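Bamcombe Swap and Mend list
25 May 2024
Subject: Re: Sorting box for watches and hair ties?

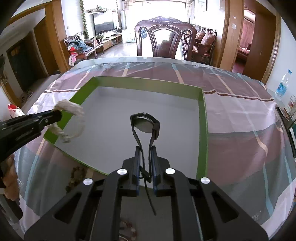
The watch held above the green box, fuzzy loop alongside

Hello all,

What a nice question to find in my inbox, and forgive me if I go on a bit – small things that live on the dresser are a subject close to my heart!

> I have inherited a drawer full of wristwatches, hair
> ties, and bracelets, all knotted together, and I would
> like to sort them before the Ondgate swap. Do I need one
> of those trays with compartments? The ones I looked at
> seem awfully fussy, and half the slots are too small for
> a watch with its strap done up.

I'd skip the compartments. We use a big shallow box, green on the sides and plain grey-white on the bottom, and I like it better than anything with dividers. A black watch band shows up beautifully against that pale bottom, and so does a dark hair tie. Cream ones are harder to spot, I admit, so I put those in last.

Lay a tablecloth down first if your table is at all slippery. Mine is the big one with the mauve and gray-green blocks, which some of you will remember from the Nodham potluck (the gravy did wash out, thank you for asking).

With the watches, buckle each band before it goes in, and tuck the end of the strap through its keeper if the keeper is still there. A loose end hooks itself into everything, and fuzzy hair ties are the worst for grabbing hold. I set mine down case back up, with a little room between them, and go over the backs with a dry cloth. Anything with a cracked crystal goes in an envelope for the repair table.

I did 7 watches in one evening last April and still had time for a pot of tea – so please don't let that drawer frighten you. If you'd like to borrow the box before Ondgate, just write to me off list and I'll leave it on the porch for you.

Warmly,
your neighbor at the Bamcombe end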